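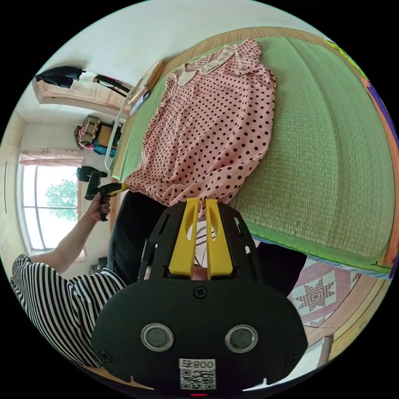 Subject: Re: [weave-trade] Deposits on the fall towel order, and who pays for yarn
From: Alper Tatlı
To: weave-trade list

Replying to the whole list, as two other shops wrote to me off-list with the same question. The earlier message first, trimmed:

> We placed a towel order with the Ağca workshop in June through Nendero. The invoice
> now asks for half up front, and there is a separate line for yarn. Last year there
> was no yarn line and we paid everything on delivery. Is this a new rule for all
> buyers or only for us? I'd like to know before I send money, and also what
> happens to the deposit if the towels come late. Last year ours were late and we
> missed the first holiday market.
>
> Also, can somebody explain invoice 2377? It has our name on it but it lists
> table runners, and we never ordered table runners.
>
> Ridham

Ridham, the rule is new and it applies to every buyer with an order over 100 pieces. It was in the notice that went out with the spring price list, but it was on the second page under shipping, and I know that several people missed it. I have asked Nendero to send it again as its own message.

Some background for those who joined after the spring meeting. Until this year the workshop bought yarn on credit from a dealer in town and paid him back when the finished goods were paid for. In a good season that worked. When a buyer paid late, the weavers ended up waiting for their wages while the dealer's interest kept running. Two looms stood idle for most of last winter over this. The workshop now buys from Inutico, which gives a better price but wants cash when the yarn ships. The deposit covers the yarn and the first part of the wages.

I'll take the questions in order.

1. The yarn line. The total has not gone up. The price per towel on your new invoice is lower than last year's, and the yarn is shown by itself so that buyers can see what it costs. Add the two and compare with the old invoice. If your total comes out higher than the one on the price list, write to me and I'll look at it. One exception: undyed yarn and dyed yarn are priced differently now, so anyone who changed from natural to indigo will see a real difference. 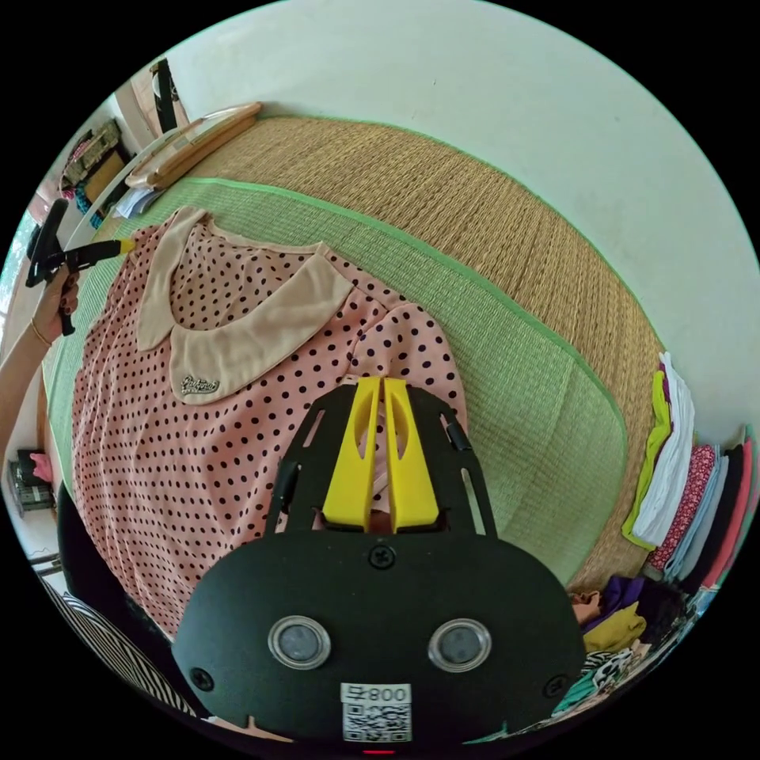

2. The deposit. Half is due when you confirm the order. The weavers start once the yarn is on the shelf, and the yarn is ordered once the deposit clears. Please don't wait for the printed copy of the invoice in the mail, the emailed one is enough. A shop that can't manage half can ask for a split, with a third on confirmation, a third when weaving starts and the rest on delivery. Three shops did this in the spring and it went fine. Ask before you confirm, though. It is hard to change afterward.

3. Late goods. If the order ships more than two weeks after the agreed date, you can cancel whatever has not been woven and get that share of the deposit back, or you can keep the order and take the shipping free. Towels already woven are yours at the agreed price. I know that is not much comfort if you have missed a market. For this fall the workshop has promised to tell us at the end of August which orders are on time, so that shops can plan their tables.

4. Invoice 2377. That one was a mistake at our end. The runners belong to a different shop with a similar account name, and the invoice has been canceled. Please don't pay it. Your own invoice has the towels and nothing else. If you already paid the wrong one, tell me and we will move the money across.

A few other points while I'm writing.

The minimum for a custom stripe is now 400 pieces. It used to be lower, but setting up the warp for a short run takes nearly as long as for a long one, and the weavers were not being paid for those hours. Shops that want the same stripe can put their orders together. If you're interested in the gray and white one, say so on the list.

Bank fees: please choose the option where the sender pays them. Several deposits arrived short in the spring and the yarn order had to wait for the difference.

Labels with your shop name need to reach the workshop before weaving ends. Send them flat in an envelope, with the order number on the outside. The last batch of mine went missing in the mail room, so I now use tracked mail.

I'm at my desk until 6 most afternoons if anyone would like to talk by phone. For changes to an order, please use email so there is a copy.

Alper Tatlı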